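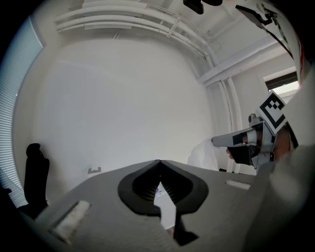 The Okbridge Children's Television Archive has finished cataloging *Stultoden*, the puppet series that many of our members watched before school. The full episode list is now open to the public. (1/6)

The catalog covers 265 episodes. Each entry gives the title, the running time, the puppeteers and the songs. Where an episode was shown under more than one title, both are listed. (2/6)

Viewers often ask about the age of Bedska, the small owl who lives in the clock. The scripts never state it. She has a birthday in 2 episodes, and the cake has no candles in either one. (3/6)

Bedska was first written as a guest part. Hauke Reuter, who voiced her, was hired for a single week and stayed until the series ended. His marked scripts are part of the collection — 1067 pages, all now scanned. (4/6)

We have also corrected a long-standing error. The baker, Mr. Marchetti, does not leave town in the final season. He closes his shop for the summer and is heard, though not seen, in the last episode. Earlier guides listed him as written out. (5/6)

Two episodes remain missing. Anyone who holds a home recording of "The Borrowed Ladder" or "Snow on the Clock" is asked to write to the archive before the end of August. Tapes in any condition are welcome and will be returned to their owners after copying. (6/6)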